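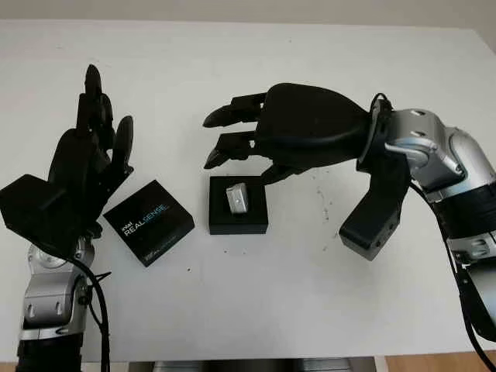 Okay, hi everybody, thanks for squeezing in. I want to talk about our open day at the Clasham workshop, which we held on 26th November, and mostly about what I'd change before we do it again in January. We had 171 people through the door, and I'd planned for 134, so you can guess how the coffee went! The two-handed bench was the first stop on the tour, and it's still my favorite thing to show people. White table, two black hands, a little black stand in the middle with a small metal piece sitting on top of it. Folks walked in and went quiet for a second. I love that second.

(Pause here. Let them look.)

So, the first thing I got wrong. I had a whole speech ready about joints and motors, and I gave it to the first group, and I watched their eyes slide off toward the snack table. Kids were asking "can it shake my hand?" and I was talking about gear ratios. By the third group I'd dropped the speech and started with their questions, and wow, what a difference.

(Tell the Jimby story. Keep it short this time!)

Jimby is our scheduling software, the thing that tells each station whose turn it is. It decided at lunch that the whole building was closed for a holiday. We had a line down the hallway and a very polite message on every screen. It took us nine minutes to get it back, and I filled the time by letting people try picking up a washer with oven mitts on. Best demo of the day. Seriously, bring oven mitts. They cost next to nothing and people finally get why gripping small stuff is hard.

Now money, real quick. The day cost us 1,850 dollars, and most of that was chairs and the tent. Nerkberg lent us the barriers and the floor tape for free, so if you see anyone from there today, say thanks.

(If there's time: the Ó Dubhghaill room.)

We put the quiet demos in the Ó Dubhghaill room, which was a great idea, except the signs pointed the wrong way until mid-morning. Check your signs from the parking lot, the way a visitor comes in. I only ever walk in through the back, so I never saw it.

For January we're doing smaller groups, one person talking and one person running the station. I tried to do both and kept losing my place.

(Questions. Repeat them into the mic, the back row can't hear.)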